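About Stonden

Stonden writes and maintains test procedures for household robots. We do not build robots and we do not sell them. Manufacturers and research labs send us a control policy or a finished arm, and we return a report stating which clauses of the procedure were met, which were not, and under what conditions.

The company was started by Madhu Kaushik and Naveen Agarwal after several years of acceptance testing on packaging lines. Industrial cells had settled rules for speed, force and separation distance. Homes had very little that a test engineer could apply directly. The first version of our procedure was a checklist of 104 items, most of them concerned with gripping. The current version, Balel, has 200 clauses in four parts: approach, contact, transport and release.

How we test

All work begins in simulation. Our scene library, Vishwakarma, holds 695 furnished rooms. Each room is under version control, and a room that has been used in a published report is never edited. If an error is found, the room is withdrawn and a corrected copy is issued under a new number. 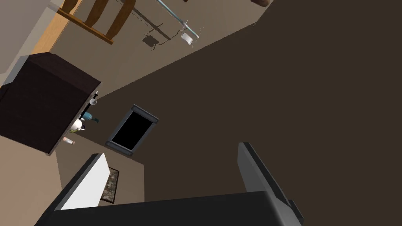 Views from the gripper are logged for every run, along with joint positions, commanded force and contact events. A run without a complete log is void and is repeated. Small items near an edge are covered by Part 2, which limits closing speed and requires the fingers to be fully open before the final approach. Cords and wires at floor level are treated as keep-out areas unless the client's task is to handle them.

A policy that passes in simulation moves to the physical rooms at our Brelteo site. The same clauses apply. Force limits are measured there with a calibrated load cell, and simulated force values are not accepted as evidence of compliance.

Reporting

Reports list every failed run with its room number and random seed, so that the client can reproduce it. We do not issue a single overall score. Clients may publish a report in full or not at all; excerpts need written consent.

Naveen Agarwal signs all reports. The engineer who set up a test may not review it. To date we have archived 2517 test runs, and logs are kept for as long as the relevant version of Balel is in force.

Revisions

Balel is revised each January. Proposed changes may be sent by anyone, including non-clients, and should cite the clause number and describe the case it fails to cover. Madhu Kaushik maintains the list of open proposals.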